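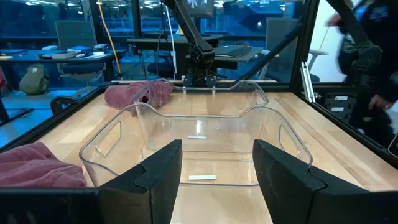 A reader in Kesisstead writes that clear bins are a waste of money, that hers scratched within a year, and that she went back to cardboard boxes with the contents written on the side. Cardboard is fine on a dry shelf. In a damp entryway it goes soft at the bottom and the hats smell of it by January. Scratched plastic still lets you see what's in there.

## Hats, towels and other soft things

Empty the bin completely before you refill it. Peel off old tape and labels. If glue stays behind, rub it with a little cooking oil, leave it a few minutes, then wash with dish soap. Dry the bin with a towel and leave it open overnight.

Keep one kind of thing per bin. Towels shed lint, and knit hats pick it up.

**Knit hats.** Check the label, then hand wash in cool water. Press the water out in a towel and dry flat. Don't wring a pompom. Fold the cuff down and lay the hat in loosely. Wool goes in with a cedar block; acrylic doesn't need one.

**Baseball caps.** Wipe the sweatband with a damp cloth and a drop of soap. Stack caps one inside the other with the brims all facing the same way, and put them in last so the crowns don't get crushed. If a cap has lost its shape, stuff it with a small towel and leave it for 2 days.
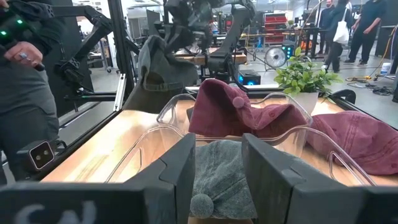
*Beanies and baseball caps, in and around a clear bin.*

**Towels.** Roll them if the bin is deep, fold in thirds if it's shallow. Old ones go to the workshop as rags.

## Where to put the bin

Low shelf for children's hats, high shelf for anything out of season. Ours sits in the hall closet at Rerkmont, on a shelf 40 inches off the floor, and the kids can get at it. Handles cut into the short ends mean you want those ends facing out. Measure the shelf depth first.

Skip the lid for hats in daily use. For summer storage, cover the bin with an old pillowcase, which keeps dust off and lets air through.

Updated November 23, 2018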